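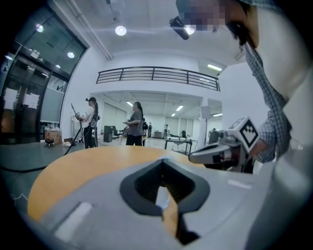
Saturday, at the round table.

To: one-acts list
Subject: Re: Student one-acts at Gunn Hall, running time and the shared set

Replying to the whole list, as I've had the same questions off-list from two other schools. The earlier message is quoted in pieces with my answers under each piece.

> We are bringing a group from Conorau for the first time and our
> script runs 43 minutes in rehearsal. The entry form says 40. Is
> the limit strict, and does it include getting the set on and off?

The limit is 40 minutes and it is strict. It covers the performance only, from the first light or sound cue to the last one. Setup and strike are timed separately, and you get ten minutes for the two together. Most groups use seven for setup and three for strike.

If you are at 43 in a classroom, expect to be longer on the Gunn stage. The wings are deep, and entrances that take two seconds at school take five or six there. I would cut to 37 and leave yourself room for laughs. Please check with your publisher before you cut anything. Some licenses allow trims for festival use and some do not, and the judges' packet has to include a copy of the permission. An email from the publisher is fine. A note from the director saying it should be okay is not fine, and we had to turn one of those down last year.

> Our director says you used to take off points for going over.
> Somebody else told us it is a disqualification now. Which is it?

It changed two years ago. It used to be a point a minute. Now a play that runs over still gets performed to the end, still gets written comments and the talk with the judges afterward, but can't be ranked or sent on to the regional. Nobody will stop the students in the middle of a scene.

> We don't have a truck. What is in the hall that we can use, and
> do we have to say in advance?

The shared set is the same as last year:

6 black cubes, 18 inch
2 door frames with doors, one hinged left and one hinged right
1 kitchen table and 4 chairs that more or less match
1 park bench
3 flats, painted gray, 4 by 8, with jacks and weights
1 coat rack

The sofa is gone. The frame broke in November and it wasn't worth fixing. If your blocking depends on a sofa, the bench with a blanket on it has worked for other groups, or you can bring your own if it fits through the side door (35 inches, measured with the door off the stop).

You do have to tell us in advance. Send the list with your cue sheet. Two schools asking for the same door on the same night is no problem. Two schools asking to paint the same flat is a problem, so please don't paint anything.

> Is there a sound and light operator, or do our students run it?

Your students run it. A house technician will be in the booth the whole time to help them find their way around the board, but the calls and the button presses are theirs. The lighting rental is from Tarkano again and comes with a fixed plot: general wash in warm and cool, three areas, two specials. Nothing gets refocused between schools. If you need a special in a spot we don't have one, move the actor.

Sound can be played from a laptop with a headphone jack. Bring the adapter if yours doesn't have one. Please have the files on the machine itself, as the wireless in the booth is poor and has dropped in the middle of a show before.

> How many seats do we get for families, and what do they cost?

Gunn Hall seats 687 with the balcony open. We open the balcony for the Saturday evening session and keep it closed for the rest. Each school can hold up to 100 seats for its own session until a week ahead, and after that they go on general sale at the Trullville library desk. Students in any of the casts get in free to all sessions with a badge. I'd really like more of them to use that. Last year a lot of groups performed, loaded out and went home, and the late sessions played to a thin house.

We sold about 1000 tickets over the whole festival last time. That covers the hall and most of the lighting. It does not cover the judges' travel, which comes out of entry fees, and that is the reason the fee went up this year.

> Last thing. One of our students uses a wheelchair and has an
> entrance from stage left. Is that possible?

Yes. The ramp is on stage right, so the student would go up there and cross behind the back curtain. There's a clear crossover about five feet wide as long as people don't store props in it. I'll have it taped off and marked for your session, and for the one before yours too. Please allow for the crossover when you plan the preset. The dressing rooms on the lower level are reached by stairs only, so your whole group will be assigned the band room, on the same floor as the stage. It's bigger anyway, but the mirrors are not great – bring a couple if you do heavy makeup.

A few more things for everybody:

Cue sheets are due in March with the final cast list. Use the form on the site, not last year's. The old one has no line for haze, and we need to know about haze for the fire panel.

Prop weapons of any kind have to be shown to the stage manager at check-in and stay on the prop table when they aren't on stage. This includes plastic ones.

Two slots are still open on the Friday afternoon session. If your school is on the waiting list and can make a 3:30 call, write to me directly – don't reply to the list.

Load-in is by the alley behind Gunn Hall. The street side is a bus stop and they do ticket there.

Festival scheduling, Trullville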